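Open day demo with two robot arms - what is the sheet of square patterns for?

Posted in: Robotics and Automation > Visits and Open Days
Posted 6/15/19 by bench_lurker
207 views

I went to the open day at Plukura this morning with my son and we spent a while at the small-parts table on the ground floor. They had two white arms working from the same black table, with a white tray at the front and little white blocks set out behind it. The person running it was good but there was a crowd, and the demo slot was only 15 minutes, so I didn't get my questions in.

What I wanted to ask:

There was a sheet of paper lying on the table with square patterns on it, a bit like the codes you scan with a phone. The blocks were on either side of it. Does the robot read that while it works, or is it only for setup?

Also, two of the blocks had a small black label on top. Are those the same sort of thing?
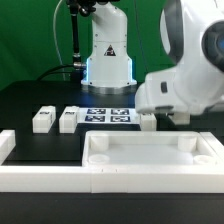 The open day table, with the marker sheet between the blocks and the tray in front.

My son is thinking of trying something like this for a school project in January with one cheap hobby arm and a webcam, so I'd like to know if the paper sheet is something we could print at home or if it has to be a special part. We have a normal inkjet.

Thanks in advance.

soltus_user

The patterns are called fiducial markers. A camera looks for the dark border, then reads the pattern inside to tell which marker it is. If the software knows the printed size and the camera has been calibrated, it can work out where the sheet is and which way it is turned.

Whether the arms use it during the job depends on how the people there wrote the program. There are two common ways to do it:

Setup only. You put the sheet down, the camera finds it, and you work out where the camera is compared to the arm. After that the sheet can be taken away, as long as neither the camera nor the arm base gets moved.

All the time. The sheet stays on the table and the software checks it before every pick. This is slower but it puts up with someone bumping the camera.

Your photo can't settle which one they used. I have a Soltus kit at work and we leave our sheet down all day out of laziness, so the paper being there doesn't prove much.

For your son: yes, print it at home. Use matte paper, turn off "fit to page" in the print dialog, and measure the printed square with a ruler afterward. The number you type into the software has to be the size you measured. Glue the sheet to something flat - a curled corner will throw the angle off. Leave white space around each marker too, and don't trim right up to the dark edge.

jansen_rd_garage

ours at the Lellari fair was the same idea, worked fine on plain copy paper. only trouble we had was glare from the ceiling lights. move the lamp

fourth_axis

Agree with most of the first reply. On the labels: I can't read what is on them from the photo. They could be small markers or they could just be part names, so I wouldn't guess. If they are markers, that would let the camera find each block by itself. You can email Plukura and ask.

Why four patterns on one sheet and not a single big one: if an arm passes over and hides part of the paper, the camera may still see one or two of the others. It also gives a steadier result when they are all visible, as there are more corners to measure from. With two arms reaching over the same table I would want that.

For a school project with one arm I would start with a single marker and get the arm to point at it. Leave picking things up until that works every time. Calibrate the webcam first - there are plenty of free checkerboard tools - and lock the focus, or the calibration will drift whenever the autofocus hunts.

bench_lurker

Thank you all, very helpful. We printed one tonight and it came out 4 mm too small, so the "fit to page" tip was right. I've emailed Plukura about the labels and will post here if they write back.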